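4. Compression of Place in Episode Summaries

4.1 Material and unit of analysis

The summaries examined in this section were drawn from the Ploltent archive, which collects episode write-ups of serial drama from entertainment sites, fan wikis and personal blogs. The sub-corpus for Lonville contains 700 summaries of 33 episodes. Lonville was adapted from a cycle of historical novels published by Kelmendi, and both versions are set for the most part on the Omitton estate. Summaries that covered the novels alone were excluded, as were those shorter than a single paragraph.

The unit of analysis is the place reference, defined as any noun phrase that locates an action within the story world. Pronouns and adverbs of place ("there", "back home") were counted only where the antecedent fell in the same paragraph. A reference was coded as anchored if the summary gave enough information for a reader new to the series to tell where the place lies in relation to at least one other place. All remaining references were coded as bare.

Coding was done by three readers, two of whom had not seen the series. Disagreements were settled by discussion, with the reading of the unfamiliar coders preferred in cases that stayed open. This rule favours the bare category, and the tendency should be kept in mind when the results below are read.

4.2 Travel sequences

Journeys are the part of the source episodes that the summaries shorten most severely. In the series, the road between Omitton and the harbour takes up much of the running time of several episodes and carries a good deal of the dialogue between the two sisters. In the summaries the same road is commonly reduced to a subordinate clause ("when they reach the harbour") or to a paragraph break. The dialogue is then moved to one end of the journey, usually the arrival.

Relocated dialogue of this kind was found in fan wiki entries as well as in professional write-ups, although the two groups handle it differently. Wiki entries tend to keep the order of the conversation and drop its setting. Professional write-ups more often fold the conversation into a statement of motive, so that the quarrel over the dowry becomes the reason for the visit to the notary. In the broadcast version the notary is mentioned before the quarrel begins, and the causal link is therefore supplied by the summary.

4.3 The estate as a fixed point

References to Omitton behave differently from references to any other location. The estate is anchored on first mention in most summaries of the opening episodes, typically by its distance from the harbour or by the name of the family that holds it. From the second season onward it is almost always bare. Writers appear to treat it as known, including on sites where each summary is published as a stand-alone page.

The pattern weakens after the division of the land. Once the eastern farms are sold, some 10 summaries use "Omitton" for the house only, while others keep it for the original holding. A small number switch between the two senses within one text. Readers who depend on summaries to rejoin the series after a gap would have difficulty working out which fields the younger brother is entitled to lease, a point on which the plot of the final season depends.

Figure 3. Objects on a wooden tabletop.
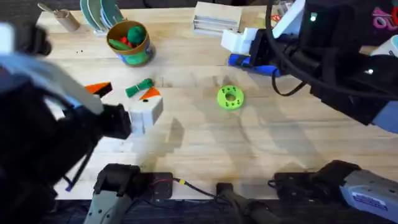
Interior locations follow the same course on a smaller scale. The kitchen, the upper gallery and the record room are named early and anchored by reference to the main staircase. In later summaries the record room is simply "the room", even where the preceding paragraph is set elsewhere in the house. The gallery is the exception. It is anchored again in nearly every summary of the fire episode, where the route from the gallery to the yard determines which characters can have seen the letter burn.

4.4 Limits

The archive preserves the latest version of each page and does not record revisions. Several of the wiki entries show signs of rewriting after the series had ended, in particular where they foreshadow the sale of the land. These entries were kept, but they were left out of the comparison between seasons. Summaries in languages other than English are not represented, and the translated editions of the Kelmendi novels, which use a different name for the harbour, were not consulted.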